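My Morning at the Ledalari Open Day

Posted in: Out and About, Work Stuff

I used to pack fruit for a living (two summers and a very long fall, back when my knees were good), so when Ledalari put up a flyer for an open day at their tray-packing plant I signed up before I'd finished reading it. They fill fruit trays for offices and hospitals, and over the past year they've been bringing in robot arms to do part of the picking and placing. I wanted to see what that looks like for the folks who still work there. Also there was free coffee!

I got there at 8:30 on a Monday and there was already a line at the gate. They gave us hairnets and split us into groups of 12, and off we went. First stop was the training room, which is where a new arm learns its job before it goes anywhere near the floor. Bright, plain room, white table with a grid of dark lines on it, some fruit and some dishes. The arm works with a black two-tone sort of hand, black and silver, and I have to say I stood there way longer than my group wanted me to. Picking up a banana is such a nothing job for a person. Watching a machine go about it, you start noticing what your own fingers do. 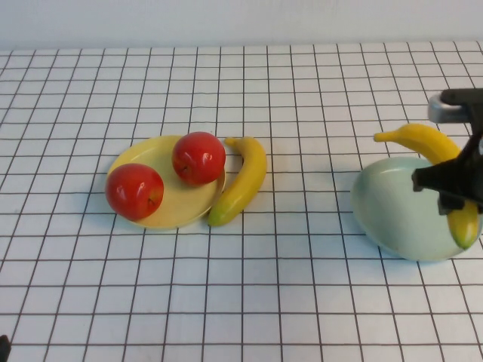 What the packers told us

After the training room they let us loose in the break area with a bunch of the packers, and this was the best part of the day for me. No slides, no script, just people with their lunch bags talking about their jobs.

The plant has 170 people on the books and the number hasn't dropped, they said, but the work has moved around a lot. One woman had been on the line for years and now spends most of her shift in the training room. She sets out the fruit, runs the arm, resets the table, runs it again. She likes it more than she thought she would -- her shoulder has quit hurting -- but she misses the talk on the line. In the training room there are 2 people on a shift and that's it. You'd better get along.

Another packer was less happy. He said the pay bump for the new job took 5 months to come through, and in the meantime he was learning new screens and new rules on his old wage. I was glad he felt okay saying it with a manager standing by the vending machine. The manager nodded and said yes, they'd been slow with that.

And then there's the night crew, who apparently gave the first arm on the floor a name, Gunus, after a bar that used to be across the road. The second one is Nwosu. I asked if the third had a name yet and got a very long argument instead of an answer.

Back to the table

We had some time before the floor tour so a handful of us went back to the training room, where I got to ask all my dumb questions. Why apples and bananas? Because they're opposites, pretty much. An apple is a ball and it wants to roll, and a banana is never the same shape from two sides. Does it matter where you put things down? Oh yes. The dishes get moved, the fruit gets turned, and they try it over with a different layout. Two bananas lying side by side with their stems together is a different problem from one off by itself.

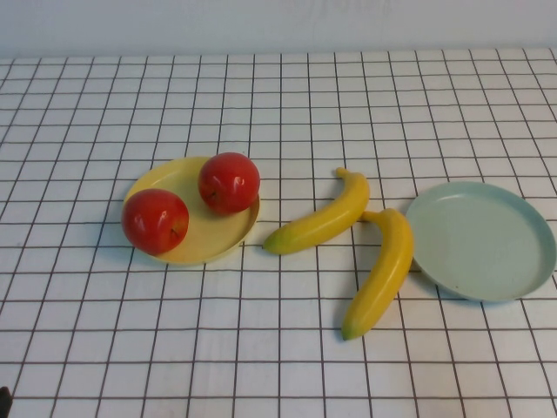 The trainer said the hardest thing to get used to was being patient with it. On the line you were fast or you got talked to. At the table she's supposed to slow down, watch, and write down what she saw, and for the first few weeks she kept wanting to reach in and just do it herself. I would have lasted one morning, tops.

She also showed us the view from the small camera at the wrist. Everything is huge and a bit blurry and it took me a second to work out which way was up. She reads those pictures all day now and says she's started seeing grid lines on her kitchen floor at home. 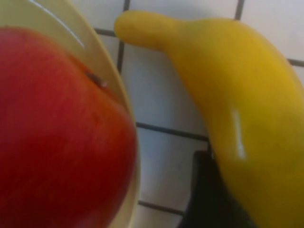
Apple on the left, banana on the right, from the wrist camera.

The floor itself

Loud! Much louder than the training room, and colder. The arms stand at the start of the line and people are further down, checking trays and fixing whatever needs fixing. The packers can stop an arm themselves without asking anyone, and that was something they'd pushed for. The checking job gets rotated through the shift now too, after complaints that standing and staring at trays for hours was worse than packing them.

If you want to go, the next open day is in January and you book at the front desk or by phone. Wear closed shoes, they will turn you away in sandals (it happened to a guy in my group). Parking is behind the Marnano building, and the coffee is by the second door on the left.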